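How to Clear a Coffee Table and Have It Stay Cleared

7 min read

I have owned the same square gray table since 2000, and for most of that time I couldn't have told you it was gray. It had mail on it. Under the mail was older mail. My brother-in-law, Deepak Katiyar, once put down a sandwich there and we found the plate in January.

What follows is the method I settled on. It takes an evening the first time and a couple of minutes a night after that.

Take everything off. I mean everything, including the bowl you think is decorative. Put it all on the floor, where it will annoy you. People who clear a table by shuffling things to one end have a table with a messy end.

Wipe the top. Use a damp cloth with one drop of dish soap, then a dry one. A matte top like mine shows every streak if you let it air-dry, and it holds a grudge about furniture polish. Go along the front edge too, especially if it's beveled. Crumbs live there.

Now sort the floor. Anything made of paper goes to wherever you pay bills. Cups go to the kitchen. Chargers go to the wall they came from. Hường Tôn, my neighbor in Cunlow, keeps a "maybe" basket for this stage. Her maybe basket now has a maybe basket.

Decide what's allowed back. My limit is one drink, one snack and the remote. You may choose a different three, but keep it at three. Coasters don't count unless you collect them, in which case we should talk.

Give each one a spot. The drink goes at the back left, far enough in from the edge that an elbow won't find it. The snack goes in the middle. The remote goes on the right, because that's my end of the couch. It doesn't have to be squared up with anything. I tried lining it up with the table edge for a week and became unpleasant to live with.

Leave the front half bare. This is the hard part. Bare table attracts keys the way a parked car attracts pigeons. When something lands there, move it the same evening, before it has friends over.

Last thing at night, the can goes in the recycling, the wrapper goes in the trash, and the remote stays put. If the remote is missing, check under whoever was sitting closest to it.

When you're done with the coffee table, the same rules work on a nightstand, with the remote swapped for a lamp. They do not work on a kitchen counter. I'm still losing to mine.

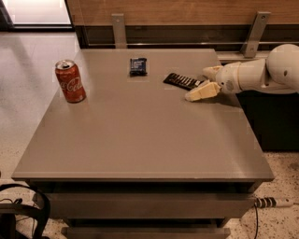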